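Home Shop Workshop Lighting Storage Contact

Flarngate clip-on bench lamp

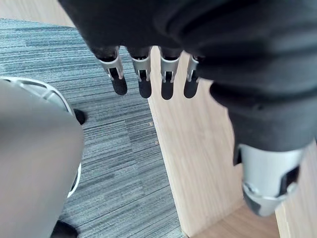
Black fingertip pads and silver joints, with black cloth above.

The Flarngate is the little lamp we reach for first, and we're delighted to have it back in the shop! It clips to the side of a bench, a shelf or the lid of a sewing box, and the neck bends wherever you want it and stays there. Heidrun Wieser tried one at home for a month of evening mending and has now ordered a second for her piano.

There are 18 small lights in the head, and the dial takes them from a soft glow up to 300 lumens. I keep mine at the low end for reading and turn it right up for black thread on black cloth – bliss. The jaws open to 11 mm, so measure your shelf first. For thicker tops you'll want the Ammann base, sold separately, a flat weighted disc that the neck screws into.

Cable: 200 cm, with a switch halfway along.
Colours: cream, moss green, slate.
Spare clip pads: yes, ask us.

The Kirport shop has all three colours out on the counter, so do come and bend one about. Moss green is also at Greltow, but only until the end of January.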